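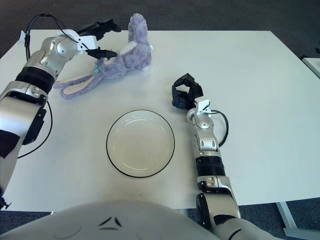 Most arguments I hear about training robots are about how much data to collect. I think the more useful argument is about which examples we throw away, and at our lab in Cinddale we throw away too many.

Our current set is 2000 episodes of putting a plush bunny on a plate. An operator drives both arms, the hand closes on the toy, the toy goes on the plate, and the episode is saved. If the hand slips or the operator has to try again, the episode is usually deleted. Mared Gronow wrote that rule when we started, and it made sense then. We had one task and a small model, and messy examples made it worse.

I don't think it makes sense now. A model that has only seen clean grasps has no idea what to do after a bad one. We watched ours close its fingers on nothing, lift, carry the nothing over to the plate, and let go. It had learned the motion very well. It had never been shown a person noticing a miss and going back.

A soft toy is a good case for this. It bends, it rolls onto its back, and an ear can fold under a finger. Good operators deal with that all the time, and those small corrections are the part of their skill I would most like to record. Under the present rule, the better an episode shows them, the more likely we are to lose it.

Myroslav Nazarenko disagrees with me, and he has a fair point. If you keep every fumble, the model learns to fumble. So I would not keep everything. I would keep any episode that ends with the toy on the plate, however many tries it took, and mark where each miss begins so that part can be left out of training if need be. Marking takes an operator 5 extra seconds.

It will slow us down, and the November count will look worse than the one before it. I would still take the smaller set. We can start with the next task, before anyone gets used to deleting things there too.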